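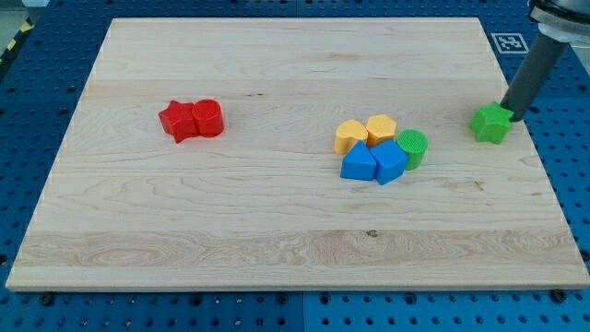
Two people who took part in the March round told us the written notice made it sound harder than it was, and that they would have liked to know up front how much of the session is spent waiting between trials. So the new notice gives the times.

## Participants wanted: arm controller comparison

Lencombe is comparing two controllers, Mullow and Prevuva, on a tabletop pushing task. You steer the arm by hand controller and push plastic blocks (stars, cylinders, a cube and so on) into groups on a wooden board. The arm has a plain cylindrical tip and does not grasp. You use both controllers in one visit, and the order is assigned when you arrive.

**Time:** one visit, two and a half hours. Expect close to an hour of driving. The rest is setup, resets and breaks.

**Who can apply**

- Age 18 or over
- Able to tell red, yellow, green and blue apart
- Comfortable sitting at a desk and using both hands
- No experience with robots needed. If you have some, say how much.

People from the March round may apply again but will be placed in a separate group.

**What we record:** arm position, controller input and overhead video of the table. The first round gave us 636 usable trials. We need 2000 for the comparison.

**Pay:** gift card, handed over at the end of the visit. You keep it if you stop early.

**Where:** Wainwright Building, Room 1000. Step-free entrance on the parking lot side.

To apply, leave your name, phone number and free afternoons at the Wainwright front desk, or call extension 2701.

Posted 14 Nov 2019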